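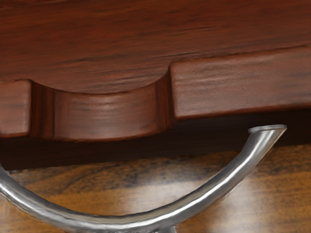
Pharmacy price rules: what changes for patients at Narkura clinics

Patients who pay for travel vaccines at private clinics in Stodport will see a full price before they book, under new rules that take effect in May. The rules cover every clinic in the district that charges for shots not offered through public programs. That includes the four sites run by Narkura and the two Griketix walk-in counters on the north side of town.

Until now, clinics could list the price of the vaccine alone and add the rest at the front desk. The extras usually included a consultation fee, a charge for giving the shot and, in some cases, a fee for the printed record. A patient who saw a price of $80 on a website could end up paying nearly twice that.

The district health office received 300 complaints about clinic charges last year. Most of them were about fees that were not mentioned at the time of booking. A smaller group came from people who were told they needed a full course of a vaccine and later learned from their own doctor that they had already had it as children.

Under the rules, a clinic must show one total for each vaccine, including every required fee. If a vaccine needs more than one dose, the clinic must show the cost of the whole course next to the cost of a single dose. Optional items, such as a second copy of the record, can be priced separately but may not be added to the bill unless the patient asks for them.

Clinics must also ask about past vaccinations before taking payment. Where a patient has no record, staff have to explain how to request one from the state registry and let the patient put off the appointment at no cost. The request form is two pages long and the registry usually answers within a week, though it slows down in early summer when schools and camps ask for records at the same time.

Clinics that break the rules can be fined up to $1,000 for each case. A first violation will normally bring a written warning and 20 days to fix the problem. The health office says it will check websites and posted price lists during the first three months and will not wait for complaints to come in.

Narkura has said it will post its new prices online before the deadline. Its Dovhaniuk Street site, the busiest of the four, gave 800 travel shots last year and already quotes a total by phone. Griketix asked for more time to update its booking system and was turned down. It will use printed price sheets at both counters until the system is ready.

The rules do not set a limit on what clinics can charge. Several patient groups asked for one when the draft was open for comment, pointing to large differences between clinics for the same yellow fever shot. The health office replied that it does not have the power to set prices for private services. It will publish a comparison table twice a year, with the first one due in the fall.

Flu shots and routine childhood vaccines are not affected. Neither are shots required by an employer and billed to the employer directly. Students who need vaccines for a study program abroad are covered by the rules if they or their families pay the bill.

If you are planning a trip this summer, book your first appointment at least six weeks before you leave. Some vaccines take two weeks to work and others need a second or third dose. Bring your vaccine record, a list of the medicines you take and your travel dates, including any stopovers. Tell the clinic if you are pregnant or if you have a condition that affects your immune system.

Ask for the total in writing if you book by phone. Clinics have to send it by email or text on request. Anyone charged more than the posted total after the rules take effect should keep the receipt and contact the district health office. Complaints can be filed online or at the office's front counter, which stays open until 7 p.m. on Wednesday and closes at 4:30 p.m. on other weekdays.

Printed copies of the rules are available at the counter and at all branch libraries. A Spanish version is being prepared.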